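Brukusum Home Forum > Walls and Ceilings > Pale wall, one more coat or leave it?

seema_rawat
Posts: 4
2018-02-11

Good evening to all. I would like to ask for your opinion about a wall in our back room. In January we painted it with Revunum matte, shade Magsi. Before this it was a strong yellow, which I did not choose. We applied two coats with a roller and I was careful to wait overnight between them, as it is written on the can.

Now my husband says the wall is finished. I think that when I stand near the door in the evening, I can still notice the yellow, mostly in the upper part. He does not see it. I have enough paint left for one more coat, but then I will have nothing for repairs.
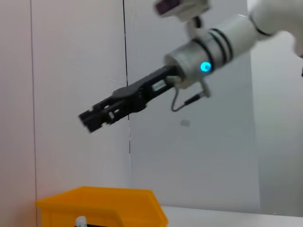 The wall in the back room, two coats of Magsi.

My questions are two. Does a third coat help if two coats did not hide the old color completely? And should I change to a satin paint, so that I can clean it with a cloth?

Thank you in advance.
Seema Rawat

oldplaster
Posts: 1,659

Hello Seema. What did you use under the Magsi? If you put it directly over the yellow, that's your problem. Pale paint over a strong color wants a primer, always.

seema_rawat

We did not use a primer. The man in the shop told us that Revunum covers in two coats. Perhaps I should have told him about the yellow.

oldplaster

He should have asked. Put a stain-blocking primer on now and then one coat of what you have left. I would not put a third coat on top of two that haven't covered.

dunmore_k
Posts: 298

I disagree with the primer. She already has two coats on there, and it looks pale to me. Going back to primer now means she has to buy more Magsi too, one coat over white primer is never even. Check the light bulb first. I had exactly this in my hallway, I saw pink everywhere after dark and it came from the lamp.

oldplaster

You can't judge coverage from a photo.

dunmore_k

I'm not judging it, I'm saying change the bulb before spending money.

seema_rawat

The bulb is a warm one, this is true. I did not think about it. In the mornings I have less doubt about the wall, so maybe you are right. I will borrow the bulb from the kitchen, which is more white, and look again.

And about the satin?

tilly_b
Posts: 555

Satin shows every bump, please be careful! We used Gesinier satin in the dining room and when the sun comes from the side you can see each place where my father-in-law filled a hole. It does wipe clean very nicely, I have to admit (two small children, so I wipe a lot). If your wall is smooth I'd do it, if not I would stay with matte and buy a small can for touch-ups.

oldplaster

Agree on the satin. Also, if you touch up matte, use a small roller and not a brush, or the patch will show.

seema_rawat

Thank you for the advice about the roller. I have now tried the kitchen bulb. The yellow is much less, but close to the ceiling I believe there is still a little. My husband says I believe it because I want to paint.

We will stay with matte. I am going to do one test square near the ceiling with the third coat, and look at it for a few days before I decide for the whole wall.

dunmore_k

Good plan. Keep some paint back in a jar, and write the shade on the lid.

oldplaster

I still say primer.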